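Chapter 4
Very Small States: Territory, Recognition and Revenue

Learning goals

After working through this chapter you should be able to define a microstate and separate it from a dependency, outline the usual legal tests for statehood, and explain how a state with little land pays for its public services.

4.1 Defining the term

There is no agreed cut-off below which a state becomes a microstate. Some writers use population, some use land area, and a smaller group uses both. The choice matters. A population test brings in island states whose sea territory is very large, while an area test brings in crowded city states with strong economies. In this book a microstate is a sovereign state whose land area is less than 1,000 square kilometres. The figure is a working rule and has no standing in law.

A microstate should not be confused with a dependency. A dependency may have its own parliament, flag, postage stamps and tax code, but responsibility for its defence and foreign relations lies with another state. Nor should it be confused with a micronation, a body that claims to be a state but is recognised by none.

4.2 The legal tests

The criteria most often cited are those of the Montevideo Convention of 1933: a permanent population, a defined territory, a government, and the capacity to enter into relations with other states. None of the four sets a minimum size. A territory that can be crossed on foot before lunch meets the second test as fully as a continent does, provided its limits are reasonably settled.

The fourth test causes the most argument. Several microstates have handed part of their defence or customs work to a larger neighbour by treaty. The usual view is that such an arrangement does not end sovereignty if it was freely entered into and can be withdrawn from.

4.3 A model case

To keep the arithmetic simple, the exercises in this chapter use a model state called Breltville. It is landlocked, has 1,100 households, and shares its only border with a larger state, Nuvport. Breltville uses Nuvport's currency under a monetary agreement and levies its own sales tax at 20 per cent. Its legislature, the Antwi, has 50 members, each elected for one term. Judges are appointed from outside the country, a practice meant to limit the influence of family ties in a small population.

Keep these details at hand. They are needed again in section 4.6, where the customs treaty is revised.

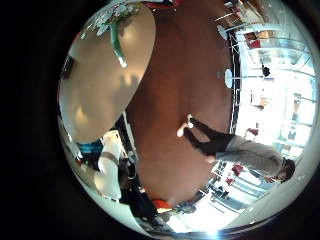

Department of Geography and Civics, Brevavari College

4.4 Sources of revenue

Microstates seldom have the land for large-scale farming or mining. Their income tends to come from services, including tourism, finance, and the sale of stamps and coins to collectors. Customs receipts may be collected by a neighbour and paid over under a fixed formula. Each source carries a risk. Tourism follows the fortunes of nearby economies, and a formula fixed in one decade may be poorly suited to the next.

Key terms: microstate, dependency, micronation, enclave, customs union, monetary agreement.

Chapter authors: Kagiso Moodley and Solange Hervieu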